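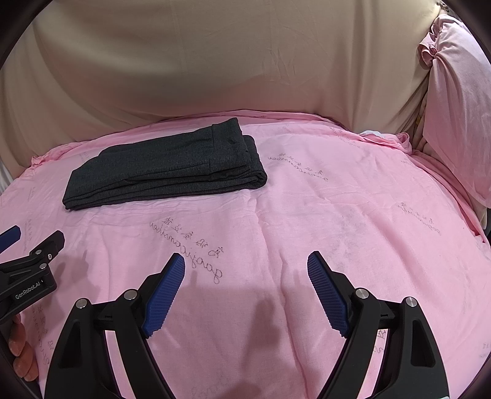
Gizella Deák would fold trousers lengthways first, one leg over the other, and only then bring the hems up towards the waist. Do it the other way round, she told me, and the seams never sit together and you get a crease across the knee.

She has been folding other people's clothes for a living since she took over the alterations shop in Clerkby. Most of the work is hems and zips, but everything that goes back over the counter goes back folded, and customers started asking her how to do it at home. The evening classes came out of that. They run in a room above the shop and cost 20 pounds for the evening.

"People think they know how to fold trousers because they've always done it," she said. "Then they open the drawer and it's all slid over to one side."

Her advice on the waistband is to leave it until last. It is the thickest part and it won't lie as flat as the legs, so she folds towards it and lets it stay at one end. If the bundle leans, she opens it out and starts again. She doesn't press it down with her hands, as some people do, and she doesn't like rolling except for a suitcase.

I asked what she folds on. A cloth, she said, always, over whatever surface there is. An old sheet will do, or a curtain. It doesn't matter if it's creased or has a pattern on it. It stops the clothes slipping about and it keeps dark fabric off a dusty table.

Liam Kershaw came to the classes last October and now helps her with them. He had 40 shirts and no system, he told me. He is less strict than she is about trousers.

"I hang the good ones," he said. "Grey work trousers, the ones you wear every week, I fold in half twice and that's them done. Gizella does three folds. We've agreed to leave it there."

Deák's own drawers at home in Vilevell are shallow, and three folds is what fits. She said anyone with a deep drawer should measure it before copying her. Jeans she treats separately, on a shelf, with the heaviest pair at the bottom.

The next class is full. Names for the one after can be left at the shop.

Filed under: Home & Laundry | Interviews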